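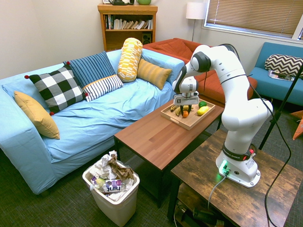

A light wood serving tray with raised edges and a cutout handle, on a coffee table.

Serving tray

A serving tray is a shallow, flat-bottomed platform used to carry food, drink and tableware from one place to another. Most trays have a raised edge, called a rim or gallery, that keeps objects from sliding off, and many have handles or hand openings at two sides. Trays are used in homes, restaurants, hospitals and offices, and are also kept on tables and other furniture to hold small items together.

Terms

In everyday American usage, "tray" covers nearly all flat carriers. Dealers in older household goods draw finer lines. A salver is a flat tray without handles, usually of silver or another metal, on which cards, letters or glasses were presented. A waiter, in the older sense of the word, is a small tray of the same type. A butler's tray is a large tray made to rest on a folding stand, often with hinged sides that drop flat. A bed tray has short legs and stands over the lap of a seated person.

History

Flat carriers of wood, basketwork and metal were used in many parts of the ancient world, and no single place of origin can be given. In Europe, the spread of tea and coffee drinking in the seventeenth and eighteenth centuries created a demand for trays large enough to hold a pot, cups and a sugar bowl. Wealthy households bought silver. Others bought painted or lacquered sheet iron, known as japanned ware or tole, or trays of papier-mâché, which were light and could be richly decorated.

Machine pressing lowered the price of metal trays during the nineteenth century, and breweries and soft drink makers began to give away printed trays as advertising. Molded plastic and fiberglass trays became common in cafeterias in the twentieth century.

Materials

Wood remains a usual choice for household trays. Beech, maple, acacia and oak are all used, as are bamboo and plywood. Solid wood moves with changes in humidity, and a wide base made from one board may cup or split. Makers commonly reduce this risk by joining several narrow boards or by setting a thin panel loosely in a grooved frame.

Stainless steel and aluminum resist stains and are easy to clean, but they can be noisy in use. Silver requires polishing. Plastic trays are light and low in cost — the better grades can be washed by machine — though their surfaces may scratch. Some trays are faced with cork or rubber so that glasses hold their position when the tray is tilted.

Construction and handles

The handle is the part of a tray most often repaired. Attached handles of metal, rope or leather are fixed with screws or rivets, which may loosen under repeated loading. Cutout handles are openings made in the rim itself. They have no separate parts and allow trays to be stacked closely, but the rim must be tall enough to leave sound material over the opening. Edges are rounded to make the grip comfortable.

Care

Wooden trays are wiped with a damp cloth and dried at once. Soaking and machine washing are generally avoided, as both can open the joints and lift the finish. Unvarnished trays may be treated with food-grade mineral oil. Hot pans should be placed on a mat.

Collecting

Advertising trays and japanned trays are widely collected. Value depends on condition, decoration and the presence of a maker's mark, and repainting usually lowers it. The Moreira Collection in Zesthorpe holds 1000 trays, of which 200 are papier-mâché. Its printed catalog, prepared by Nandi Motaung and Bongani Van Wyk, illustrates 140 pieces and describes 40 makers' marks. A smaller display at Trurthorpe is devoted to butler's trays and their stands, and is open to visitors each year through November.

See also

Cutting board
Lazy Susan
Platter
Tea set

This article was last revised on 13 August 2026.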